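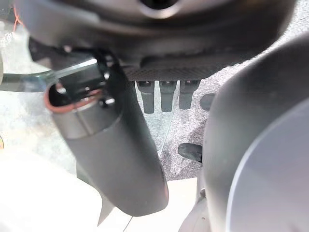
腕部小相机看到的手掌底面和手指，下面是灰色斑点地毯。

在共用工作间里调双臂抓手：一些零碎经验
更新于2025年12月24日

这一页写给在家里或者共用工作间里装双臂机器人的人。我们这台叫 Stan，放在 Veltbridge 工作间，从六月开始装，现在两只手都能动，抓东西时好时坏。下面按平时干活的顺序记，用得上的就拿去用。

开工之前
先看线，再上电。手腕附近的线最容易出问题，手指张到最大、合到最紧，各看一遍，线不能绷直，也不能掉进指缝里。我们的做法是手动把每个关节推到头，在线皮上用记号笔点一下被夹得最近的位置，然后挪开扎带，再推一遍。扎带不要扎死，能用手指拨动就行。

螺丝每周过一次。手指支架上的小螺丝会松，松了以后抓取位置会慢慢偏，偏得很像程序的毛病。我们在这上面浪费过整整一个下午，改了一堆参数，最后拧了两颗螺丝。现在支架上的螺丝都用中强度螺纹胶，拧好后画一道线，线错开了就重新拧。高强度的胶别用，以后要拆的时候会很麻烦。

急停按钮放在伸手能按到的地方，两个人干活就放在两个人中间。别挂在机器人自己身上。

腕部相机
相机装得离手掌近，视野里大半是手自己，这没有关系，指尖和指尖前面那一块能看清就够用。要留意的有这几样：

对焦距离固定在指尖附近，然后用胶带把对焦环缠一圈。
自动曝光先关掉，按桌面的亮度定一个值，再拿白色的东西试一次。
镜头每天擦，用眼镜布，不用纸巾。
手腕转过去以后，相机里的上下左右会颠倒，看回放的人要先习惯一下。给画面做标注时，我们统一不转正，免得有的转了有的没转。

镜头盖容易丢，拿根细线拴在工具箱上。

抓软东西和带包装的东西
带纸包装的东西比硬块难抓。纸会滑，里面的东西会塌，两只手一起夹的时候，力气稍微不匀就会转。我们的顺序是：一只手先托住，停半秒，另一只手再靠上去，指尖碰到以后只加一点点力。电流上限从低往高调，每次加一小格，抓起来能停住五秒就不再加。

称一下重量再写参数。我们常用的一件练习物是362克，参数表里就用它当基准，别的东西都记成比它轻或者比它重。表贴在墙上，改了就划掉重写，不要另外贴一张新的。

练习物尽量固定用那几件，纸皱得太厉害了就换一张。换过之后在记录上写一笔，前后的数据不要混在一起比。
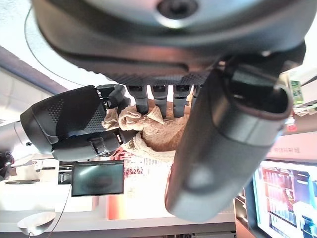

有位读者留言说，他在家里也试过两只手交接，最大的麻烦出在松手的时刻：接的那只手还没夹稳，递的那只手已经张开了，东西掉了不知道多少回。他后来在程序里加了一条，接手一侧的电流升上来并保持一小段时间，递的一侧才准许松开，而且分两次松，先松拇指，再松其余手指。他还提醒，软东西夹紧时电流升得慢，阈值照搬硬物的会一直等不到。

这个办法我们照着改了，比原来按固定时间松手要稳。唯一要补充的是给等待加一个上限，等太久就让两只手都停住，由人过去拿走。

指尖的橡胶
橡胶指套磨损得比想的快。我们用过 Grillitz 的薄款，抓硬物可以，抓纸包装稍微打滑；厚款抓得牢，细的东西又感觉不准。现在是拇指厚款，其余手指薄款。装之前用酒精擦手指，晾干，从指尖往下卷着套，不要硬拽。

套好以后做一次空抓，连续开合1000次，中途停下来看一眼有没有移位。第一次做这个测试，到第894次时指套卷了边，查下来是手指根部没有擦干净。空抓时人不用一直盯着，但要待在同一个房间里。

旧指套别急着扔，剪开可以垫在夹具里，也可以包在桌角。

绳子类的练习物
绳子、布条、网袋这类东西会缠进指缝。练之前先把绳头处理好，棉麻绳用线缠几圈打结，化纤绳用打火机燎一下。盘成一小捆再抓，捆好的绳比散着的好抓得多，也不容易钻进关节里。

一旦缠住了，先断电，再用手把手指推开，顺着绳子进去的方向往外退。不要让电机去扯。指缝里残留的毛絮用软毛牙刷清，藏在关节里面的用镊子夹，压缩空气会把毛吹得更深。

绳子练完一轮就抖一抖，地上的毛也顺手吸掉。地毯上的毛絮会被带到别的练习物上，下一轮擦指尖时就能看到。
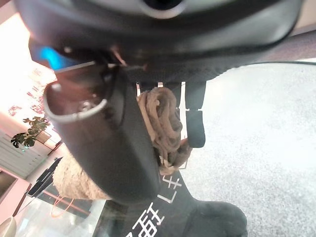 桌子和灯
桌子选自己现成的就行，高度比材质要紧。手臂往前伸到一半时，手掌离桌面还应该留出一拳，这样往下抓和往上提都有余地。桌脚在地毯上会慢慢挪，用胶带在地毯上贴出桌脚的位置，每天开始前对一下。

玻璃桌面有两个麻烦。一个是反光，顶灯会在玻璃上打出很亮的点，视觉程序有时把亮点当成物体，手就朝那里去。另一个是能看穿，深度相机常常测到下面的地毯，以为桌面在更低的地方。解决的办法，省事的是铺一块哑光桌垫；不想铺桌垫，就把桌面高度量好，直接写死在程序里，凡是测出来低于这个高度的点一律丢掉。我们两种都用过，平时用后一种。

白色的托盘、盘子容易过曝，边缘一亮成一片，程序就找不准边。可以把曝光降一档，也可以在托盘边上贴一圈细的灰色美纹纸。托盘别放得太靠桌沿，手从下面抬上来时会顶到。
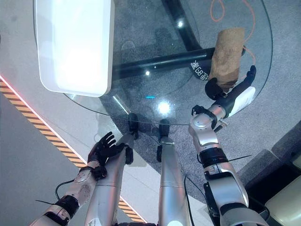 放东西的位置也要讲究一点。要抓的东西靠近准备用的那只手，另一只手的前面留空，先在空中张开等着。我们原来习惯把东西都摆在正中间，两只手都想去够，软件里虽然有防碰撞，停下来的次数还是太多。现在左右各划一块区域，中间只用来交接，停顿少了很多。

高的东西立着放之前，先用手指轻轻推一下，一推就倒的就改成平放。靠近桌沿抓取时，把下降速度减半。

地面和走线
地上的线能少则少，必须过人的地方盖上线槽。胳膊外侧垂下来的线要留够长度，手臂伸直再转一圈，看看会不会勾到桌子腿或者椅子。工作区边界用醒目的胶带贴出来，开机时人站在外面。椅子、凳子离手臂能够到的范围远一些，人一站起来就容易忘记推回去。

收工
手张开，手臂放低，再断电，顺序不要反。断电以后手臂会往下沉一点，下面别放东西。指尖擦一遍，练习物收进箱子，吃的东西当天拿走。

记录我们写在 Skumlow 的共享笔记里，一天一页，格式很简单：换了什么，抓了什么，掉了几次，哪里响。最后一项很有用，关节有异响的时候往往还能正常干活，过几天再查就想不起是从什么时候开始的了。

备件最少留这些：指套一套，手指支架的小螺丝一包，腕部相机的线一根，扎带。相机线买软的，弯折处套一小段热缩管，长度比量出来的多留一掌宽。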